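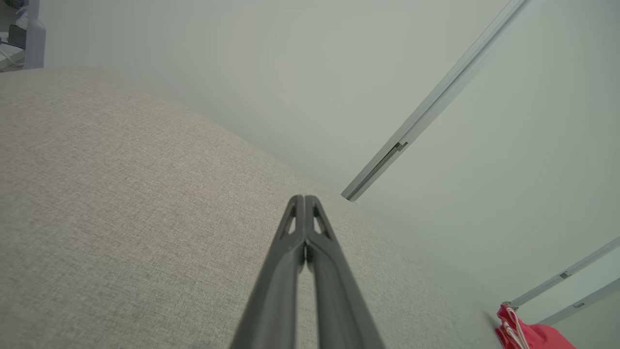 Qui peut répondre à l'appel ? Toute personne majeure qui dort mal au moins trois nuits par semaine et qui habite à moins d'une heure de Dimaculangan.

L'association Vastamton cherche 224 participants pour une étude sur le sommeil et les horaires de repas. L'étude dure 8 semaines. Les inscriptions sont ouvertes jusqu'au 14/7/21, dans la limite des places.

Ce qui est demandé
– tenir un carnet de sommeil, à remplir chaque matin (cinq minutes)
– noter l'heure du dîner et du dernier café
– venir à deux entretiens, au début et à la fin, dans nos locaux de la rue Jisturholm
– ne pas changer de traitement en cours d'étude sans nous prévenir

Les travailleurs de nuit sont acceptés – ils forment un groupe à part, avec un carnet adapté. Les femmes enceintes et les personnes suivies pour une apnée du sommeil ne peuvent pas participer cette fois-ci.

Une première enquête par questionnaire, en mai, a reçu 1 779 réponses. Si vous y avez répondu, vous pouvez vous inscrire, mais il faut remplir une nouvelle fiche.

Les frais de transport sont remboursés sur justificatif. Une indemnité est versée après le second entretien, par virement. Le carnet existe sur papier ou dans l'application Putix, au choix.

Pour s'inscrire, écrire à Lovely Manalastas en indiquant votre âge, votre commune et vos horaires de travail habituels. Les questions médicales sont à adresser à Brynhildur Grímsdóttir, qui rappelle le mardi après-midi.

2 543 partages
8 commentaires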